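Top loader "small load" settings: do they do anything?

Posted in Laundry & Appliances
422 views

We have a black top loader and I do the light stuff on its own, mostly thin cotton trousers and tops. The manual says to pick the small load setting and use half the detergent. My brother-in-law swears by Vanix pods and says one pod for everything, any load, any water level. I don't buy it. White things come out with gray in the creases and I can't tell if that's dirt, soap or just old cotton.

I also keep reading that you should shake every piece out before it goes in. Sounds like one of those tips people repeat without ever testing. Does it make a difference in a top loader, or is it a waste of ten minutes? Spin is set to 700 if that matters.

marlow_b

Fiifi Tsikata
Replied 09/10/2025

I'd be suspicious of the pod advice too. A pod is one dose. If your load is three pairs of trousers, it's too much, whatever the box says. Gray in the folds of white cotton can be leftover soap holding on to dirt, but it can also be plain shadow when the cloth is bunched up. Lay it flat by a window before you blame the machine.

As for shaking out, I thought it was nonsense until I did two weeks with and two weeks without. Lint was the same. Soap streaks were not: things that went in wadded up came out with streaks along the seams and waistbands. So I handle pieces one at a time now and skip the dramatic shaking.
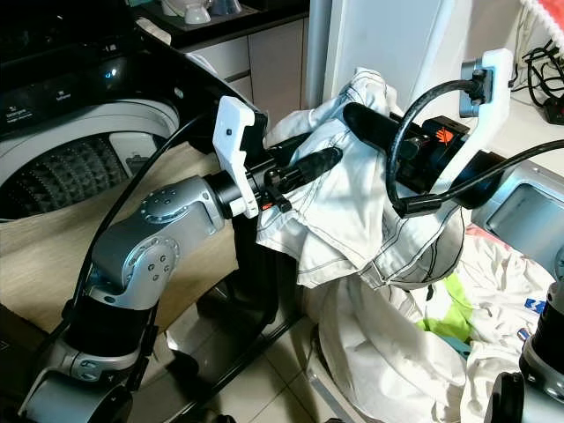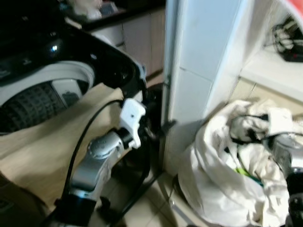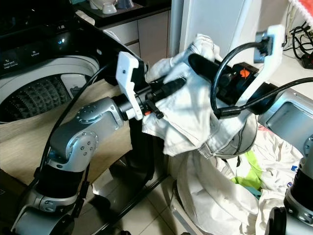
Try the same thing for a couple of weeks with your usual detergent and half the dose. Change one thing at a time or you won't learn anything. I'd leave the spin at 700. Going up to 1000 got me more creases in thin cotton and no real gain in drying time, but I line dry, so take that for what it's worth.

The small load setting depends on the machine. On mine it lowers the water and that's all. If yours senses the load anyway, the button may not be doing much. Run it once empty on each setting and look at where the water stops.

helent_fan50

just get Helent liquid, never had a streak. pods are a scam

dryline

Not convinced by the answer above me, I used Helent for a year and had streaks the whole time. It's the dose. Our water is hard and that changes how much you need, so half may be too little for some people. Find out what your water is before you copy anybody's numbers, mine included.

Also check the drum after a wash. Run a finger under the rim. If it comes away slimy you have buildup and the clothes aren't the problem. I did a hot empty cycle and wiped the rim down with an old towel, and the next white load was a bit better. Could have been the towel, could have been the hot water. I never separated the two.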